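Protokoll der Projektbesprechung Flurnow - Vormachen und Fernsteuern

Zeit: April, 10 Uhr
Leitung und Protokoll: Britt-Marie Nyberg
Anwesend: Team Aufnahme, Team Lernen, ein Gast der Firma Vutow
Entschuldigt: Firma Shukla

1. Protokoll der letzten Sitzung

Das Protokoll wird ohne Änderung angenommen. Der offene Punkt über die Beschriftung der Ordner wird unter Punkt 4 behandelt.

2. Stand der Aufnahmen

Das Team Aufnahme berichtet, dass bis heute 1.297 brauchbare Vorführungen gespeichert sind. Das Ziel bleibt bei 2.000. Der größte Teil ist mit der Fernsteuerung gemacht, der kleinere Teil durch Führen des Armes mit der Hand. Beim Führen mit der Hand sind die Bewegungen ruhiger, aber die Hand der Person verdeckt oft den Gegenstand, und diese Aufnahmen müssen dann aussortiert werden. Mit der Fernsteuerung dauert eine Vorführung länger, besonders bei neuen Bedienern.

Es wird besprochen, wie man liegende Gegenstände am besten anfährt. Die Ketchupflasche macht am meisten Mühe. Wenn der Greifer zu schräg kommt, rollt sie weg, und der Bediener muss von vorne anfangen. Frau Nyberg bittet, solche Versuche nicht zu löschen, sondern in einem eigenen Ordner abzulegen.
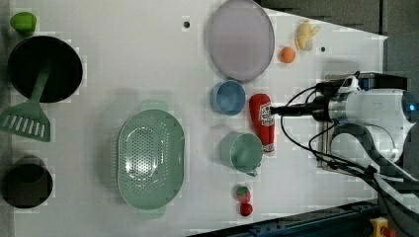

Abb. 1: Aufgabe »Flasche«, Greifer an der liegenden Ketchupflasche. Ansicht von oben.

Das Team Lernen wünscht, dass die Gegenstände zwischen zwei Vorführungen mehr verschoben werden. Im Moment bleiben die großen Teile fast immer am gleichen Platz, und das Modell lernt dann den Platz mit. Beschluss: Nach jeweils 8 Vorführungen wird der Tisch neu gelegt, auch die Pfanne und das Sieb.

3. Fernsteuerung mit Drolleo

Die neue Version von Drolleo läuft auf dem Rechner im Labor. Die Verzögerung ist kleiner geworden, man spürt sie aber noch beim Schließen des Greifers. Der Gast von Vutow schlägt vor, die Geschwindigkeit in der Nähe der Tischplatte automatisch zu begrenzen. Darüber gibt es eine längere Diskussion. Zwei Bediener finden es gut, einer befürchtet, dass die Vorführungen dadurch unnatürlich werden. Man einigt sich auf eine Probe mit etwa 10 Durchgängen, danach wird entschieden.

4. Verschiedenes

Ordner werden ab jetzt mit Aufgabe und Kürzel des Bedieners benannt. Alte Ordner bleiben, wie sie sind.

Die Antwort von Shukla wegen der Ersatzfinger fehlt noch - Frau Nyberg fragt nach.

Ende der Sitzung: 11.20 Uhr. Der nächste Termin wird per E-Mail mitgeteilt.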